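How to run a fridge demonstration at your open day

Written by Senga MacAulay, Plistgate

If you have ever stood at the back of a crowd at one of our open days, craning your neck to watch a pair of robot hands do something you did before breakfast without thinking, you will know how oddly gripping it is (no pun meant, though I have made it often enough). People who walk straight past the big moving arms in the main hall will stop dead for a fridge. Everybody has one, everybody has fought with a drawer in one, and so everybody has an opinion on how the robot is getting on.

I have run the kitchen corner at Plistgate for two open days now, and after the one in March I had so many notes from other groups asking how we set it up that I promised to write it all down. It is written for people who already have a two-armed robot with proper hands and someone who knows how to drive it, and who now need to put it in front of the public.

Before you start

You will want a fridge that opens fully without its door hitting anything, a bit of worktop beside it, and floor you can mark with tape. Ours is a plain kitchen set-up with the worktop right up against the fridge, and I would do it that way again, as visitors like to see the arms working in the sort of tight spot they have at home. You also need a screen for the robot's own view. Please don't skimp on this! The arms and the door between them block nearly everything from the side, and a child standing at the tape will see elbows and very little else.

Our booking sheet and visitor slots were done in Sirkidix, which sends people a reminder an hour before. Any calendar will do just as well.

Step 1. Mark out the floor

Park the robot where it will work, with the fridge door open and both arms stretched as far forward as they will go. Then walk round it and lay your tape well outside anything the arms could reach if they swung. Do this with the stop button in somebody's hand. Mark the robot's own parking spot as well, in a different colour, so that you can bring it back to the same place after a battery change without half an hour of fiddling.

Step 2. Choose what goes in the fridge

Keep it to a few things people know on sight. A drinks can is lovely, a bag of salad is a misery. Nothing made of glass, nothing with a loose lid, and nothing you would mind mopping up. We had a very nice jar of pickled beetroot on the first list and I am glad to say that it stayed in the cupboard.

Step 3. Practise the drawer on its own

The drawer is much harder than the door and deserves its own morning. A fridge drawer comes forward and then wants to tip, and if only one hand is on it the whole thing can twist on its runners and stick. Work through it slowly:

Open the door fully and leave it open. Opening it can be a separate demonstration later in the day.
Bring the drawer out a little at a time and stop to look at the runners.
Send one hand in over the bin with the fingers spread, and keep the other low by the front corner, near the edge of the worktop.
Check the wrist cables at every stop. They like to find a handle to hang themselves on.
Only when that is going smoothly should you start asking the hand to pick anything up.

Jiang, the firm that lent us our spare fridge, told us to take the drawer out and wipe the runners before the doors opened to the public, and it made a real difference to how freely it slid.
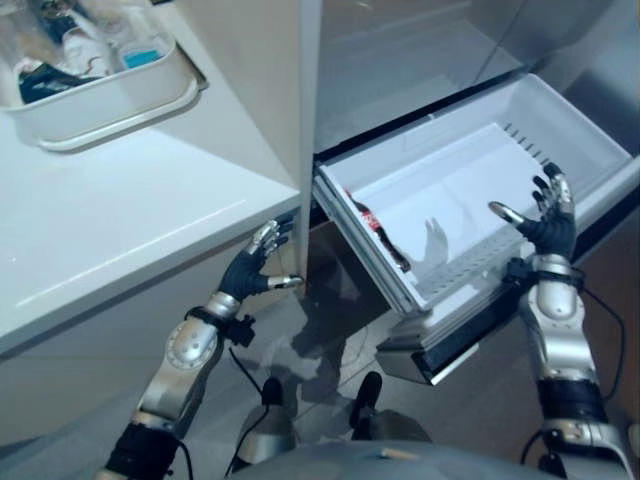

Page last changed: March, 4.22 pm

The stage with the drawer pulled out and tilted, one hand inside it and the other down by the gap next to the worktop, is a good place to pause and talk. You can point out on the screen how the fingers are spread, ask the children what they think the robot should do about the red and white item against the side of the bin, and let them argue it out. They always do, and you may well hear better ideas than your own.

Step 4. Write your talk

Aim for something short that you can stretch. I open by asking people to shut their eyes and think about how they get the milk out, then I say what the driver is about to try, then I hush up and let them watch. If a grab goes wrong, tell people so cheerfully and have another go. The party from Medisix, who came for the afternoon slot, said the misses were the bit they talked about on the way home.

Step 5. Running it on the day

Do one full run before anybody arrives. Charge the batteries to 100 per cent the night before and keep the spare set on charge under the table. Let the fridge door close between slots if you have real food in there, and give your driver a proper rest, with a chair and a cup of tea, as holding your attention on two hands at once is very tiring indeed.

We kept each group to 22 people, which fitted nicely along the tape with the little ones at the front.

Afterwards

Empty the fridge, wipe the fingertips with a soft dry cloth, and look over both wrist mounts for anything that has worked loose. Write down which items gave trouble while you still remember. Then photograph your floor tape before you peel it up, as you will want it next year.

If you try this with your own group, do write and tell me how the drawer behaved.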